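## 4. What people do with the tops of things

### 4.1 The lid problem

The households in our Tredgate sample were asked, in the first round of interviews, to name every place in the home where they kept things. They named cupboards, drawers, the loft, the shed and, in one case, a sister. Very few of them named the top of anything. When the same people were asked a week later to say where their keys, post, medicines and spare batteries were at that moment, the answers were nearly all tops: the top of the fridge, the top of the piano, the top of the box the toys were meant to be in.

We call this the lid problem. A container that closes offers two places to put things, inside and on top, and the second is always easier to reach. Every item set down on top makes the inside harder to get at, which makes the top the more sensible choice for the next item. Left alone, the process ends with a box whose contents are unknown to its owner and whose lid is in daily use as a small table.

Mellor households, it should be said, were no better, although they were more embarrassed. Several respondents there tidied before the second visit, and two tidied during it. One man put a fruit bowl into a wardrobe while answering a question about fruit bowls. We have kept his answers in the sample but have treated them with care.

### 4.2 How the records were made

Each household kept a storage diary through April. The diary asked for three things: what had been put down, where, and whether the person expected it to stay there. Entries were made on paper, as an earlier trial with a telephone form had produced mostly apologies. Across both towns we received 2,386 usable entries from 165 households. A further 200 entries could not be used. Most of these were illegible, some were shopping lists, and a small number were complaints about other members of the household, which were detailed and well written but outside the scope of the study.

Coding was done by the two authors separately and then compared. Skjelbred favoured a strict reading of "put away", under which an object counts as stored only if a door, drawer or lid stands between it and the room. Mazurek favoured the respondent's own view, under which an object is stored if the respondent says so without laughing. The disagreement was not settled. Figures in this section use the strict reading, and the generous reading is given in the appendix for anyone who would like to feel better about their hallway.

Every entry was given one of four codes:

- **Inside**: within a closed or closable container.
- **On top**: on a lid, a board, or any upper surface not sold as a shelf.
- **Beside**: on the floor or table next to the container it belongs in.
- **In transit**: on a stair, a chair back or a bed.

The last code caused the most trouble. Respondents were confident that objects on the stairs were going up. The diaries suggest that a good many had been going up since the winter. We considered a fifth code for things that had been in transit so long that visitors dusted them, but decided that it overlapped with furniture.

### 4.3 Soft boxes and hard boards

The fabric storage box deserves a few words of its own, being by a long way the most common container bought by our respondents in the past five years. It is light and cheap. It folds flat, and a surprising number of households were storing theirs in that condition, empty, inside a larger fabric box. What it often lacks is a lid, and what respondents do about this was one of the more cheerful findings of the study.

They add one. Chopping boards, trays, offcuts from other projects, a framed certificate and the side of a dismantled cot were all reported as lids. The reason given was usually dust. Once a firm board is in place, however, the box has become a plinth, and a plinth asks for something to be stood on it. Figure 3 shows the arrangement in its simplest form.

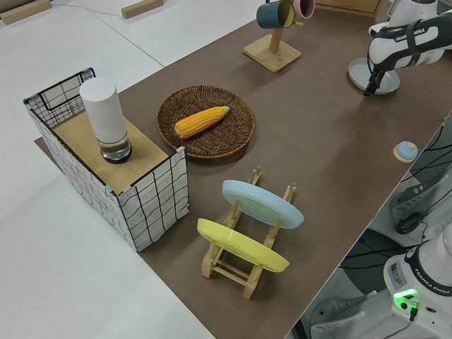 **Figure 3.** Open-top fabric box with a wooden board across it as a lid, and a tall white object standing on the board in a clear glass base. A round woven tray lies to the right.

Respondents did not generally see the board and the thing upon it as two separate decisions. When asked when they had chosen to use a box as a stand, most said that they had not. One woman in Mellor told us that her lamp had "always lived there", and then remembered that she had bought the box in the spring. In the diaries the gap between a board being laid down and the first object being placed on it was usually a single day. In one house it was the time taken to answer the door.

The choice of object is less random than it looks. Tall things go on boards more often than flat things do. Flat things can be slid under other flat things, and so disappear into the general layer of post and magazines that covers the lower surfaces of the house. Tall things cannot be piled or slipped anywhere. They need ground to stand on, and the board supplies it. Vases, lamps, bottles and clocks were all well represented among our on-top entries, as was a trophy for an event the respondent could not name.

We also asked how often the boxes under these objects were opened. The answers were given firmly and did not match the diaries. Respondents who said "most days" had typically recorded no inside entries for the box at all during the month. In follow-up visits we asked whether we might look together at what was in there. This was received as a rather forward suggestion. Where it was allowed, the contents were most often cables, then wrapping paper, then other people's property.

### 4.4 The tray as a half-measure

Trays and shallow baskets form a group between the box and the bare table, and they gave us some difficulty. A tray has a rim but no lid. Under the strict reading nothing on a tray is stored. Under the respondents' reading nearly everything on a tray is stored, and well. Mazurek has argued throughout that the rim is doing moral work: keys lying on a table are a mess, while the same keys inside a rim are a system.

The diaries give her some support. Objects on trays were marked as "expected to stay" far more often than the same sorts of object on an open surface. They were also easier to find when wanted, at least in the first weeks. After that the tray tends to fill, and its owner begins to place things on the rim, and then beside the tray, in what one respondent called the overflow. Three households had answered this by buying a second tray. One had answered it by putting the first tray in a box and laying a board on top, and so arrives back at Section 4.3.

The *Elunell* range, sold in both towns, was mentioned by name in many of the diaries. Its selling point is a set of matching trays that stack when empty. We have no record of one being empty.

### 4.5 Comparison with the Prururberg diaries

The earlier Prururberg study, carried out by the first author alone and with a good deal less tact, gathered 3,000 entries using a similar form. Direct comparison is limited. The Prururberg homes were larger, most had cellars, and the form did not separate "on top" from "beside", so that a hat on a trunk and a hat next to a trunk were coded alike. Skjelbred has since expressed regret about the hats.

Even so, one pattern holds across all three places. Households with more closed storage did not have clearer surfaces. They had more tops. A new cupboard took in a certain amount of material during its first fortnight, after which its upper surface came into use and the entries settled back to much what they had been before. Respondents who had recently bought furniture in order to be tidier were the most likely to tell us that they needed one more piece.

The exception was the sloping-lidded desk, of which we found two, one in Mellor and one in Prururberg. Nothing was kept on top of either. Both owners said they disliked the desk and were thinking of replacing it with something more practical.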